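ロボット実習 始業前点検表(コメント付き)
対象:台所作業班(アーム1台、作業台1台)
点検日:2025年6月10日
点検者:Harpreet Ouellet
立会い:Ewan Kinnear、Siham Karaki
課題名:「Goltau」朝食準備タスク

記入方法
判定は「良」「要処置」「保留」のいずれかで書くこと。「たぶん良」は判定ではない。前回の用紙には「たぶん良」が並んでいたので、全部「保留」に読み替えた。コメント欄は後から読む人のためにある。似顔絵を描く欄は設けていない。

1.入室と服装

1-1 作業台の周囲に荷物がないこと
判定:要処置 → 処置後、良
コメント:床にリュックが置いてあった。持ち主は「ここなら邪魔にならない」と主張したが、私がつまずいたので議論は終わった。棚へ移動済み。

1-2 長い髪、ひも、ストラップ類をまとめてあること
判定:良
コメント:Kinnearの名札ひもは胸ポケットに収納。出たがるひもなので、作業中も時々見ること。

1-3 保護めがね
判定:良
コメント:人数分あり。額に載せている状態は「着用」に含めない。これは三年続けて書いている。

1-4 飲み物の持ち込み
判定:要処置 → 処置後、良
コメント:カフェオレ、ふたなし。廊下のテーブルへ。課題が朝食準備だからといって、班員が朝食をとってよいことにはならない。

2.非常停止と可動範囲

2-1 非常停止ボタンが操作者の手の届く位置にあること
判定:良
コメント:椅子に座ったまま、腕を伸ばして届いた。立ち上がらないと届かない場合は不可。

2-2 非常停止の動作確認(開始前に3回)
判定:良
コメント:3回とも停止。復帰手順をKarakiに口頭で言ってもらったところ、一か所順番が逆だった。もう一度言ってもらい、今度は正しい。復帰は必ず停止原因を確認してから。急いで復帰させた班は、だいたい同じ原因でもう一度止まる。

2-3 速度上限の設定
判定:要処置 → 処置後、良
コメント:授業での上限は最高速度の20パーセント。画面を開いたら、前の班の設定がそのまま残っていた。値はここには書かないでおくが、ベーカリーより宅配便に向いた速さだった。設定を戻し、ファイル名を「kerr_slow」に変更。以後、台所作業班はこのファイルだけを読み込むこと。

2-4 可動範囲内に人の手が入らない手順になっていること
判定:保留 → 良
コメント:手順書の旧版に「ずれたら手で直す」とあった。どの段階で直すのか書かれていない。Kuhlmann先生の指示で「停止し、停止表示を確認し、声をかけてから直す」に書き換え。長いが、指は短くなると困る。

3.配線と固定

3-1 ケーブルがアームの動きで引っ張られないこと
判定:保留
コメント:まずは低速で端から端まで動かして確認する。途中で張る場所があれば、そこで停止して用紙に関節の角度を書く。「なんか引っかかった」は角度ではない。

3-2 ケーブルが加熱機器に触れていないこと
判定:要処置
コメント:黒いケーブルがオーブントースターの角にかかっている。課題では加熱しない約束だが、約束は絶縁材の代わりにならない。経路を外側に取り直すまで、この項目は良にしない。

3-3 コネクタの抜け、ゆるみ
判定:保留
コメント:アーム脇のコネクタは、どこへ行く線なのか台帳と照合する。電源を切ってから触ること。照合担当はKinnear。

3-4 外から見えるねじのゆるみ
判定:良
コメント:ドライバーを当てて確認。締め増しはしていない。気合いで締める人がいるので、締め増しは指導者のいるときに限る。
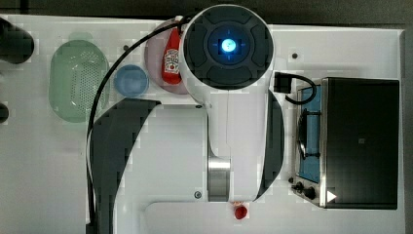 なぜオーブントースターは電源を抜いた状態で使うのですか。
この課題の採点対象は扉の開閉と物の出し入れで、加熱は採点されないからです。プラグは抜いたうえで、点検者から見える場所に置いてください。

4.作業台と小道具

4-1 小道具が課題表どおりであること
判定:良
コメント:緑の水切りざる、青い小鉢、ピンクの皿、ケチャップのボトル、オーブントースター、赤い丸いもの。課題表の最後の行には本当に「赤い丸いもの」と書いてある。作成者はBaxter。正式名称を求めたところ、「つかめれば何でもいい」との回答だった。課題表は次の版で直す。

4-2 割れ物がないこと
判定:良
コメント:陶器とガラスのコップは使用禁止。昨年度の班が禁止の理由を実演してくれたため、説明は省く。オーブンの扉にはガラス窓があるので、アームの先で押す練習はしないこと。

4-3 液体が入った容器のふたが閉まっていること
判定:要処置 → 処置後、良
コメント:ケチャップのふたは手で押して確かめる。見て確かめただけの人が一名いたので、やり直し。把持力の設定を変える前にも同じ確認をする。ケチャップは赤いので、事故報告書が必要以上に劇的になる。

4-4 初期姿勢のアームと小道具が干渉しないこと
判定:要処置
コメント:ケチャップと皿がアームに近すぎる。真上から見て重なる配置は、高さに余裕があるつもりでも不可とする。班の言い分は「上を通るので平気」。上を通った後に下りてくることを忘れている。開始前に皿ごと離し、新しい位置をテープで印すこと。

4-5 小道具が作業台の縁から離れていること
判定:保留
コメント:配置を直してから判定する。丸いものは特に注意。転がる物を落とした班は、たいてい全員で追いかけ、操作者の席が空になる。追うのは一人でよい。操作者は席に残る。

4-6 可搬重量
判定:良
コメント:授業での上限は400グラム。各小道具を台所用はかりに載せて確認した。トースターは持ち上げる対象ではない。質問が出たので書いておく。

5.プログラム

5-1 読み込んだファイル名を声に出して読むこと
判定:良
コメント:Karakiが読み、Kinnearが復唱。途中で笑ったが、最後まで読んだので良とする。

5-2 空運転(小道具なし)を先に行うこと
判定:保留
コメント:3-2と4-4の処置後に実施。小道具を片付けるのが面倒だという意見は聞いた。聞いただけである。

5-3 把持の解除を手動でできること
判定:良
コメント:物をつかんだまま止まった場合、引き抜こうとしない。解除操作は画面の二階層目にある。深いところに置いたのは私ではない。

5-4 記録の保存先
判定:良
コメント:共有フォルダ「Lavudham」の下、班ごとのフォルダに保存。「最新」「最新2」「本当の最新」は、Kuhlmann先生が見つけ次第まとめて改名する。改名後の名前に苦情は受け付けない。

6.役割分担

操作者:Siham Karaki
停止ボタン担当:Ewan Kinnear
記録:Ruairi Baxter
指導:Hannelore Kuhlmann

コメント:停止ボタン担当はスマートフォンを机に置かない。記録係との兼任も不可。役割の交代は、アームが停止している間に口頭で行う。目配せで交代した例があり、そのとき二人とも相手が押すと思っていた。

7.未処置の項目(運転開始の条件)

3-1 低速での張り確認:Baxter
3-2 ケーブル経路の変更:Kinnear
3-3 コネクタの照合:Kinnear
4-4 皿とケチャップの移動、テープ印:Karaki
4-5 縁からの距離の再判定:Ouellet
5-2 空運転:全員

この7章の項目がすべて「良」になるまで、自動運転は行わない。手動の低速運転は3-1の確認に必要な範囲に限って認める。ただし3-2、3-3、4-4を先に終えること。番号の若い順に片付けたい気持ちはわかるが、今回は順番が違う。

8.終了時の点検

8-1 アームを待機姿勢に戻し、電源を切る。
8-2 ざる、鉢、皿を洗う必要があるかは見て決める。迷ったら洗う。
8-3 ケチャップを冷蔵庫に入れない。教材であり、食品としての扱いは終わっている。ラベルの上に「食べるな」と書いた紙を貼ること。
8-4 テープの印は残す。剥がした班は次回、測り直しから始める。
8-5 用紙は青いファイルに綴じる。借りたドライバーはStusicoの工具箱へ返す。私の筆箱へではない。

指導者コメント(Kuhlmann)
指摘はおおむね妥当。4-1の「赤い丸いもの」は私も前の版で見落としていました。3-2は処置が済んだら、私を呼んでから判定欄を書き換えてください。コメント欄の文体については、点検の妨げにならない範囲で黙認します。

点検者追記(Ouellet)
了解しました。3-2の再確認は昼休み後の予定です。ドライバーはまだ一本足りません。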